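Small wins for a messy kitchen

Hello again! After I moved into the flat on Grundgate I had one short worktop, far too many bits and pieces, and a habit of putting everything down "just for a minute". These are the things that have stuck.

1. Give the odds and ends a tray

An open wooden tray is my favourite cheap fix. Pegs, batteries, the kids' wooden blocks, all in one place, and you can lift the lot when you want to wipe underneath. I rub mine with a little food-safe oil every March.
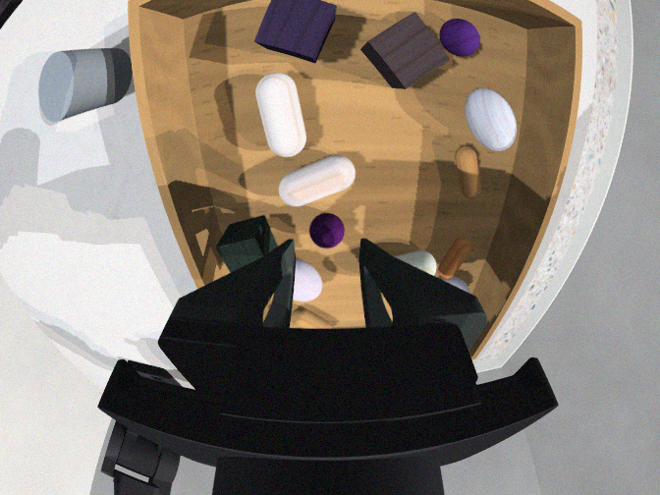

2. Go easy on speckled surfaces

They hide crumbs brilliantly, so run your palm over them after you think you've finished (you will be horrified). Warm water and a drop of washing-up liquid is plenty. Keep vinegar and lemon well away from terrazzo, it can leave dull marks, and mop up wine straight away!

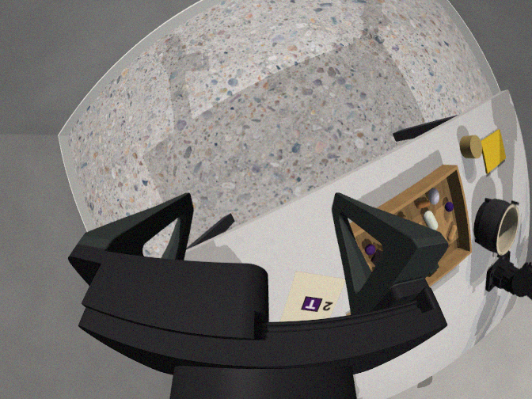
3. Rinse, then dry

My friend Nelly Usuga taught me this one. She wipes with soapy water, again with plain, then buffs with an old tea towel, and her kitchen never has smears.

4. Do the edges last

I use a soft toothbrush along the borders and joins, working away from me.

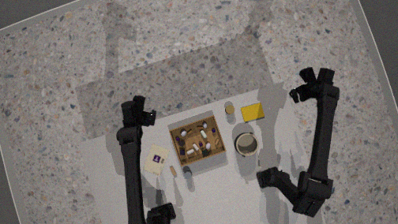

It takes me 9 minutes with the radio on, a bit more if I've been baking. Old pillowcases make lovely cloths for it too, cut into quarters and washed without fabric softener, so don't throw yours out.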